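Firnis Hardwax Oil: Frequently Asked Questions

Last revised 2024-08-29

What is Firnis?

Firnis is a one-part hardwax oil for interior wood surfaces such as worktops, desks, benches and shelving. It soaks into the top layer of the wood and leaves a thin wax film. It is sold by Jilthorpe in clear matte only. The tinted version was dropped in June and old stock should not be mixed with the clear.

How much do I need?

The small can holds 730 ml. On sanded maple or beech, one can covers a typical kitchen worktop with two coats. Open-grained woods such as oak and ash take more on the first coat. End grain takes more again and should be figured separately.

What grit should I sand to?

Stop at 120 for most hardwoods and 150 for maple. Sanding finer closes the surface, and the oil then sits on top and stays sticky. Vacuum the surface and wipe it with a dry cloth. Do not use a tack cloth; the residue interferes with curing.

Can I put it over an old finish?

Over an old oil finish, yes, after cleaning and a light sanding. Over varnish, lacquer or polyurethane, no. Take these back to bare wood first. If you don't know what is on the surface, put a drop of water on a worn spot and another on an unworn spot. If the drop darkens the worn spot and beads on the other, you most likely have a film finish that has failed in places.

How long between coats?

Allow 19 hours at normal room temperature. In a cold or damp room, wait until the surface no longer feels tacky and a white cloth comes away clean. Two coats are enough for nearly all jobs.

Does it work on strip-built (butcher-block) tops?

Yes. The strips will take the oil at slightly different rates, so color differences between neighboring strips become stronger after the first coat. Apply along the length of the strips and remove all excess before it sets. 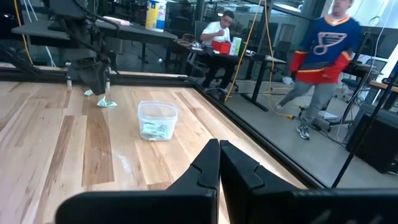
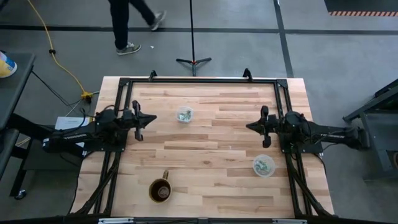

Pale wood tops in long strips, with a black frame at the edges.

Aishwarya Sundaram
Technical Editor, Wood Finishes

My top is in a metal frame. Do I have to take it out?

It is better if you can. The underside needs one coat so that both faces take up moisture at a similar rate. If the top can't be removed, mask the metal with low-tack tape and pull the tape while the oil is still wet. Leave a gap between wood and metal for seasonal movement across the grain.

How do I remove white scuffs?

Try a damp cloth first. If the mark stays, rub it with a white nylon pad and a few drops of oil, then buff dry. Marks that go through the film need local sanding at 150 and a fresh coat over the full length of the affected strips.

Is it safe for food contact?

After full cure, which takes 88 days at room temperature, it may be used for surfaces that touch dry food. It is not meant for cutting boards. For those, use Segura board oil.

What do I do with used rags?

Rags soaked in oil can catch fire without a flame. Lay them flat outdoors to dry, or put them in a metal container filled with water and close the lid. Do not leave them in a pile or put them in the trash while wet.

Can I thin it for spraying?

Thinning is not recommended. For brush or roller work in hot rooms, Prarov slow additive can be stirred in at up to five percent by volume. Our data sheet 507 lists the permitted additives.

How long does an opened can keep?

Six months if the rim is wiped and the lid is pressed down fully. If a skin has formed, cut it out and strain the rest through a paint filter. Discard the can if the contents have turned to gel.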